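Vivuston Repair Room — Minutes of the monthly meeting, October

Present: eight members. The meeting was opened at 18:30 in the back room at Undholm. The minutes of the previous meeting were approved with one correction: the price of the new shelves was 285, not 258.

1. Budget
There is 400 left for this year. After a discussion it was agreed to spend it on storage for parts and not on more hand tools. The request for a second label printer is moved to the next year.

2. Lighting
Two members find the light by the window too weak for small screws. Rizzi has sent an offer for lamps with clamps, but the offer does not say if delivery is included. The secretary will ask and report by e-mail.

3. Donated computers
Londine has given us 49 used desktop computers. They are now in the corridor and they must be away from there before the Saturday open day, also because the fire door has to be free. It was decided to take them apart in the evenings. Working memory is kept, hard disks go in the locked cabinet. Cases without use go to the metal collection. The question who drives them there was left open.

4. Keeping of memory modules
There was a longer talk on this point. Until now the modules were put flat in a drawer, one over the other, and several members were not happy with it. The proposal is to stand them on edge in slotted supports, so that a person can take one without touching the rest. One member was afraid that this takes too much place. It was answered that the drawer also takes place, and that in the drawer we search long time. 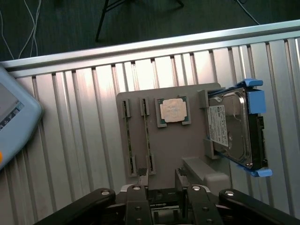
The proposal was accepted with six votes for and two against. Modules which are not yet tested stay in their bags and do not go in the supports. The secretary will write the labels.

5. Work surfaces
Small screws fall in the grooves of the slatted metal top and are hard to get out. Members are asked to use a tray or a cloth when they open a case — the blue trays are on the lower shelf by the door. Please do not use the coffee saucers for this.

6. Other matters
The key for the side entrance is still missing. The kettle will be replaced.

The meeting was closed at 20:10. Next meeting: same room, same time, in November.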